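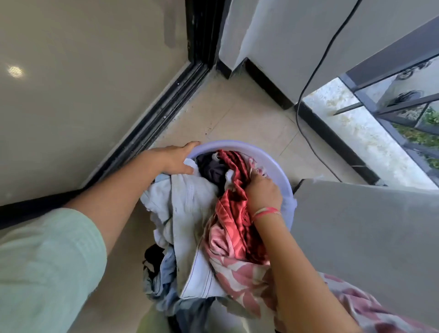 Tonight's hand wash, in the trusty lavender basin

Forum > Home & Laundry > Washing by hand — who still does it?

tansyfields
2022-03-22

I've been meaning to start this thread for ages! We went without a washing machine when we moved into the flat (long story, the plumbing under the worktop was a mess and the landlord took his time) and I ended up doing everything by hand. The plumbing is sorted now, the machine is in, and I still do a good half of our clothes in a basin. I love it. I put the radio on, fill up, and off I go.

My routine, for anyone who wants to pick holes in it:

Lukewarm water first, then soap, then clothes. I used to put the powder on top of the clothes and got chalky patches on everything dark.

Soak for 15 minutes, no longer for anything printed. Whites can sit for as long as it takes to cook tea.

Squeeze, don't scrub. Collars and cuffs get rubbed with a bar of soap and that's the lot.

Rinse until the water stops going cloudy, then roll in a towel and stand on it. Standing on it is the best bit.

I use Pluno flakes, which I get from the hardware shop on the corner. What does everyone else do? Particularly keen to hear about reds, as I have a lot of them.

oldmangle63
Glad to see this! I was brought up on a twin tub and a mangle so the basin feels like a step back even to me, but I do all my jumpers this way. Pluno is good stuff. Try dissolving the flakes in a jug of hot water and then topping up with cold, you'll use less and it rinses out quicker.

I'll argue with you on the rinse though. Two rinses, full stop. People go on rinsing for ever and all they do is wear out their hands.

bramblejelly
Two rinses is nowhere near enough in a hard water area! I'm on four for towels and they still dry like toast. A splash of white vinegar in the last one helps a lot.

oldmangle63
Then you're using too much soap, bramblejelly. I say it with love.

bramblejelly
I'm using what it says on the packet!

oldmangle63
The packet wants you to buy another packet.

quaysidekit
Reds: wash them on their own the first few times, cold water, and get them out quickly. Don't leave them in a heap wet, that's where most of my disasters have come from. I had a gorgeous red tablecloth from Mamasico that bled for months. First wash was in May and it was still turning the water pink when the clocks went back. Everything that went near it came out the colour of a prawn.

I know some people swear by salt to fix the dye. Has it worked for anyone? It did nothing for mine.

tansyfields
I've got a Mamasico pillowcase that did the same, so it isn't just you! I tried salt as well, and all I got was a salty pillowcase. I do the white cloth test now, damp hankie pressed on an inside seam, and if it picks up any colour the thing gets its own water.

fennelandfern
Salt is an old wives' tale with modern dyes, I'm afraid. Vinegar too, for fixing. Fine for softening though, so bramblejelly can carry on.

Can I put in a word for the bath? I don't understand the basin thing at all. You've got far more room, the water drains itself and you can use the shower head for rinsing.

tansyfields
My knees and back say no to the bath — leaning over that edge is murder. With a basin I can carry it where I like, put it up on a stool, take it out on the balcony when it's sunny. And it uses so much less water!

fennelandfern
Fair enough on the back. I kneel on a folded towel and it's all right, but I wouldn't want to do sheets that way every week.

142steps
Top floor, no lift (hence the name), no machine. I do the small things at home and take bedding to the Mokgethi launderette at the bottom of the hill. Their big drums are brilliant for duvets and there's a bench in the window where you can read. I'd never go back to wrestling a double sheet on my own. Wringing it out nearly finished me.

For wringing, has anyone tried the Rusex hand spinner? It's a tub with a handle on the lid. I keep looking at it.

quaysidekit
I have the Rusex! Love it for socks, pants and tea towels. Useless for jeans, they bunch up on one side and the whole thing walks across the floor. Put a rubber mat under it and keep the loads small.

oldmangle63
Or get a mangle. They still turn up second hand and they'll outlive us all.

142steps
You're carrying it up the stairs then!

bramblejelly
Right, I've just done a load of tea towels with half the soap and two rinses, to prove a point. They're on the airer. Will report back tomorrow and if they're crunchy I expect a full apology.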